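Robot cells on the flower benches: your questions
Last updated in May by Ayuba Amissah, staff rep, Laryea site

Management at Skarau have their own page about the new arms. It is cheerful and it is short. I've put together the questions people keep bringing me at break, with the answers I have managed to get. Where I don't believe an answer, I say so.

What are they meant to do?
Pick up a made-up artificial rose by the stem, turn it, check the head and put it in the tray for packing. Jindico supplied the arms and the software. Making up the heads, wiring and leafing all stay with us for now.

Are jobs going?
The wording we were given is "no planned redundancies linked to the project". I asked for "planned" to be taken out and was told it couldn't be. Two people who left the packing end in the spring have not been replaced, and the answer on that was that recruitment is "under review". Make of it what you like.

Is it faster than we are?
Not yet. On the best shift so far one cell got through 789 stems. A settled pair on the old bench would call 2494 a decent shift. Jindico say the gap will close. They said so at the first meeting too, and I'd like to see a date next to it.

Why does it struggle with the roses?
Fabric bends. The leaves hang differently on every stem and petals catch on each other, and a grip that's firm enough for the stem can crease a sepal if it comes in at the wrong angle. Anyone on leafing could have told them this, and several did.

Will someone still be standing at the cell?
Yes. Each cell has a minder who loads the stands, straightens leaves and clears faults. The minder's job is on the same grade as bench work. I think that's wrong, as there is more to learn and you can't chat while you do it. A regrading request has gone in and we are waiting.

Do I have to be a minder?
No. It is by agreement, and you can go back to your bench in the first 13 weeks with no mark on your record. Get that in writing from your supervisor before you start. I have the form of words if you need it.

What about my hands and wrists?
This is the one part I'd give them some credit for. Turning stems all day is hard on the thumbs and people on minding say they ache less. They also say their feet and backs are worse from standing. Stools were promised in March. Ask again, and copy me in.

Is the camera on the gripper watching us?
It is there to look at the flower, but people do come into view behind it. We are told the pictures are used for checking quality and for improving the software, and that they won't be used for timekeeping or discipline. I want that in the site agreement - a slide in a presentation doesn't count.

Who gets the blame for rejects?
If the cell passed it, the cell's number goes on the tray and not yours. Saltitz sent back 300 stems last month with crushed outer petals, and for two days the talk was all of "operator error". Please don't sign for a tray you didn't pack.

Can we say no to more cells?
We can say no to working them on these terms. Whether more get bought is up to Skarau, and they haven't told us. There's a review at the end of the trial and I'll be in the room. Send me your notes before then, good or bad, with the shift and the cell number on them.

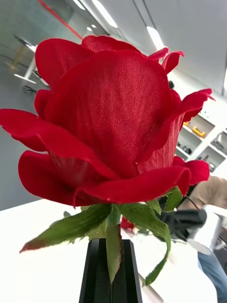 A red fabric rose upright in its black stand, with a gripper behind.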